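The February Stoppage on Station 2: A Personal Account

Readers who follow this page will know that I ordinarily write on maintenance planning and seldom on individual incidents. I am making an exception with the permission of my employer, Wisico, and of the colleagues named below. The incident occurred in February on the two-arm workstation that we operate for cloth handling and light tray work. No person was injured. The event nevertheless met our internal definition of a safety matter, and I was responsible for the shift on which it took place.

Background

Station 2 consists of two arms mounted along the far edge of a covered table. The tasks assigned to it are modest in force and speed: placing items on a tray, folding or draping small cloths over them, and moving the tray from one part of the surface to another. Because the loads are light, the station was assessed some time ago as low risk. Operators are permitted to reach into the work area between cycles in order to reset the objects, provided that both arms have first been placed in the hold state.

The hold state is the important term in what follows. It is requested from the operator's console, and the console displays a confirmation once both arms have reported that they have stopped and will accept no further motion commands. It is separate from the emergency stop, which removes drive power altogether. Operators use the hold state dozens of times in a shift. They use the emergency stop very rarely, as recovery from it requires the arms to be re-homed and the station log to be annotated.

The controller software on Station 2 was supplied by Dulasell and had been in service without serious complaint. The coordination layer, which issues commands to both arms and gathers their replies, was written by our own group under the project name Lilleck. I mention this early so that there is no misunderstanding as to where the fault was eventually found. It was found in our work and not in the supplier's.

The event

At 2:40 in the afternoon, Cillian Ó Ceallaigh completed cycle 1,162 of a long repeatability run. The task ended with a cloth being laid over a tray. He requested the hold state, saw the confirmation on the console, and leaned in to straighten the cloth for the following cycle.

The robot's left arm then moved. It traveled 80 millimeters toward the tray, at reduced speed, and halted. Mr. Ó Ceallaigh withdrew his hand before there was any contact and called out. Noreen Buckley, who was seated at the console, pressed the emergency stop. I was at the adjoining desk and had my back to the station, a point I recorded in my own statement and repeat here for completeness.

We did not restart. The station was tagged out at 2:50, the log files were copied to a separate drive, and the area supervisor, Fionnuala Quinlan, was notified by telephone. She asked that the objects be left exactly where they lay until she had seen them, and this was done.

First explanations

It is customary for an investigation to begin with the explanations that are easiest to test, and ours did so. We considered three.

The first was that the hold request had not been made, and that the operator had misread the screen. The log disposed of this quickly. The request was present, and so was the confirmation. I regret that this was the first question put to Mr. Ó Ceallaigh, and that it was put to him in front of other staff. He answered it courteously. I have since apologized to him.

The second was a mechanical cause, such as a brake slipping or a joint settling under its own weight. Darragh Mulcahy examined the arm that afternoon and again the next morning. He found the brakes within tolerance and the mounting bolts at their proper torque. The shape of the recorded movement also argued against this explanation. A settling joint drifts downward. The recorded path was smooth, had a clear start and finish, and resembled a commanded motion in every respect.

The third was interference on the cabling. There is a good deal of cable at the back of the station and beneath the table, and its routing has been a standing item on our housekeeping list for longer than I would wish. Mr. Mulcahy swapped the communication cable for a new one and ran the exchange counters overnight. No errors were reported with either cable. The housekeeping item remains open on its own merits.

What was found

The cause was identified by Fiachra Ní Chonaill, who set the two arms' logs side by side and aligned them by timestamp. The coordination layer sends the hold request to each arm and waits for two acknowledgments. When the second one arrives, it reports to the console that both arms are held. The defect was that the layer counted acknowledgments without checking which arm had sent them.

In ordinary running this made no difference, as each arm replied once. On cycle 1,162 the right arm's reply was delayed in transit long enough for the layer to send the request again. The right arm then answered twice. The layer received two acknowledgments, both from the same arm, and informed the console that both arms were held.

The left arm had meanwhile received its hold request while it still had one motion segment in its queue. It was waiting for a synchronization signal from its partner before executing that segment. When the signal came, it carried out the remaining 80 millimeters and only then entered the hold state. Its own acknowledgment arrived after the movement and was discarded as surplus. It is there in the log, correctly timed, and had no effect on anything.

Two faults were therefore present. The confirmation could be given on the word of one arm alone, and a queued segment could outlive a hold request. Either would have been undesirable. Together they permitted motion while the screen stated that motion was impossible.

Ms. Ní Chonaill went on to reproduce the fault on the bench by delaying the reply deliberately. It occurred on 3 consecutive attempts. We then searched the earlier logs for duplicated acknowledgments and found none before that afternoon. I take limited comfort from this. The defect had been in place since the first release of Lilleck, and I signed the review of that release.

Corrective measures

The coordination layer now records the identity of each arm with its acknowledgment and will not confirm a hold until each has answered separately. A hold request now clears the motion queue before it is acknowledged. Both changes were tested on the bench before they were installed on the station, and the bench test with the delayed reply has been added to the set that must pass before any release.

The larger change concerns procedure. We no longer treat a message on a screen as sufficient grounds for reaching into the work area. Operators now press the stop that removes drive power before they reset the objects. Recovery takes longer and the daily number of cycles has fallen. Ms. Quinlan was asked by the planning office whether the previous practice could be restored once the software had been corrected, and she declined. I supported her decision in writing.

We also engaged Noonan, an outside assessor, to review the risk rating of the station. The assessor's opinion was that our original rating had relied on the low force of the arms and had given too little attention to surprise. A person who believes a machine to be stopped will place a hand, or lean a face, where it would not otherwise go. The rating has been revised accordingly. Work on a hardwired interlock is under discussion, and I expect to report on its cost in a later entry.

Remarks on my own part

I have been asked by two readers, in private correspondence, whether I considered withholding this account. I did, for several days. My hesitation concerned the review I had signed. Reading it again, I found that I had written "acknowledgment handling checked" against the relevant section. I do recall checking that the count was correct. I did not ask what was being counted, and the form did not prompt me to do so. The form has been amended, though I do not offer its earlier wording as a defense.

Mr. Ó Ceallaigh returned to the station once the revised procedure was in force and has since trained the other operators in it. Ms. Buckley's prompt use of the emergency stop has been noted in her file. The repeatability run was restarted from zero, as the earlier cycles could not be considered valid under the corrected software.

Questions from persons operating similar two-arm equipment are welcome and may be sent through the contact page. I am able to share the bench test for the delayed reply on request — the logs themselves must remain with the company.

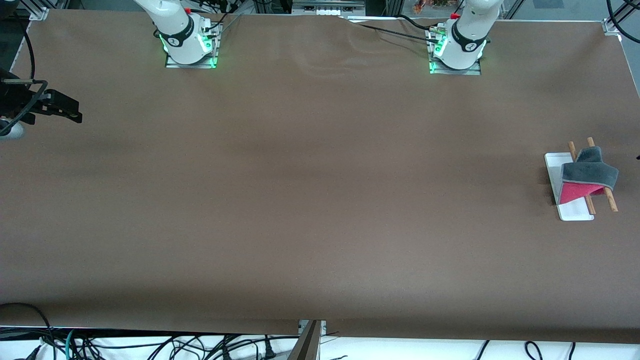
Two-arm workstation with tray, cloths and wooden sticks on the covered table.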